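Home Kitchen Workshop Laundry Garden Contact

Search tips Type a word and press Go

Keeping dust out of a home workshop

By Faustino Bañuelos

Dust settles on everything in a shed or spare-room workshop, and most of the trouble it causes is slow. Drawers begin to drag, glue joints fail, and the fan in whatever you keep plugged in on the shelf gets louder each winter. A short weekly clean does more good than one large one in spring.

Start at the top. Wipe the light fitting and the upper shelves first, with the electricity off at the switch, then the bench, then the floor. A barely damp cotton cloth picks up more than a dry one. Old pillowcases cut into quarters are ideal and can go through the wash at 30 degrees many times over. Leave out the fabric softener or they will smear.

Sweeping puts the fine stuff back into the air. Use a vacuum with a brush head where you can, and if you must sweep, throw down a handful of damp sawdust beforehand and push it ahead of the broom. Bag it the same day. Sawdust that has been near linseed oil or stain should not go in the bin with the rest, and oily rags should be laid out flat outdoors to dry before you get rid of them.

Vents and slats need a soft brush. A cheap paintbrush, two inches wide, is right for most jobs, and a make-up brush will do the narrow gaps. Brush along the grooves, never across them, and hold the vacuum nozzle a hand's width away to catch what comes loose. Unplug anything electrical and let it stand for ten minutes first.

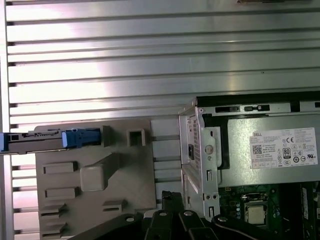

For corners that a brush can't reach, wrap a strip of cloth round a lolly stick and fasten it with a bit of masking tape. Cotton buds shed and are best kept for the bathroom. Tinned air is handy but dear, and it should be held upright, as the liquid spits out if you tip it. A rubber puffer of the kind sold for camera lenses lasts for years.

Plastic clips and catches go brittle with age. Press them gently and see which way they want to move before using any force. Do this in a warm room if you can — cold plastic snaps. Put small screws in an egg box as they come out, one hollow for each stage of the job, and work backwards along the box when you put things together again.

Metal tools want a dry home. Line the drawers with plain brown paper and change it every June. A stick of blackboard chalk in each drawer takes up a little damp. Light rust comes off with wire wool and a drop of oil; wipe the tool afterwards until the cloth stays clean.

Sandpaper curls if it is kept loose on a shelf. Store the sheets flat between two offcuts of board with a brick on top, coarse at the bottom and fine above. Write the grit on the back in pencil when you tear a sheet, or you will be guessing by touch later on. Anything over 2,000 grit I keep in a plastic wallet.

Consuelo Villalobos wrote in to ask about dust on a concrete floor that never seems to end. That is usually the concrete itself wearing away. Vacuum it twice, let it dry fully and brush on a floor sealer, starting at the wall furthest from the door. Leave the second coat overnight before putting any weight on it.

Recent tips
Getting candle wax out of a tablecloth
Drawers that stick in wet weather
Storing paint so that it doesn't skin over
Sharpening kitchen scissors
What to do with a scorched saucepan
Draught strips for old sash windows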